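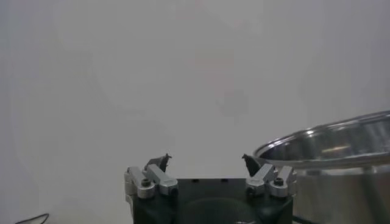 Reading time: 2 mins

Well, it's finally happening! After what feels like years of us all moaning about it at the bus stop, the late bus between Zirkham and Grevus is coming back in December, and I couldn't be happier.

If you're new round here, the old 471 used to leave Grevus at half past ten at night, which meant you could see a film, have a drink afterwards and still get home without begging a lift. Then it was cut, and the last one out has been the 7.40pm ever since. Try going to a birthday meal when you've got to leave before the pudding (I've done it twice, and I'm still cross about the second one).

The new service is being run by Eze, the same lot who do the school buses, and it'll keep the old number. There'll be two late buses each evening, at 9.15pm and 10.45pm, both stopping at the hospital and the top of Mill Lane on the way. A single will be £3 whichever stop you get on at, and passes will work as normal.

It's a trial for now — three months to start with, and then Eze will look at how many of us have used it. They had 68 replies to the survey that went round in the summer, which doesn't sound like many to me, but most were in favour and I gather that was enough to get things moving.

One moan, if I'm allowed it. There's still nothing on Sundays, and the stop outside the Groltumico garden centre has been left off the evening route, so anyone on that side will have a fair old walk in the dark. I've written in about both and will let you know if I hear back.

Timetables should be up at the stops and in the library before the first bus goes out. I'll be on the 10.45 that first night, probably with chips.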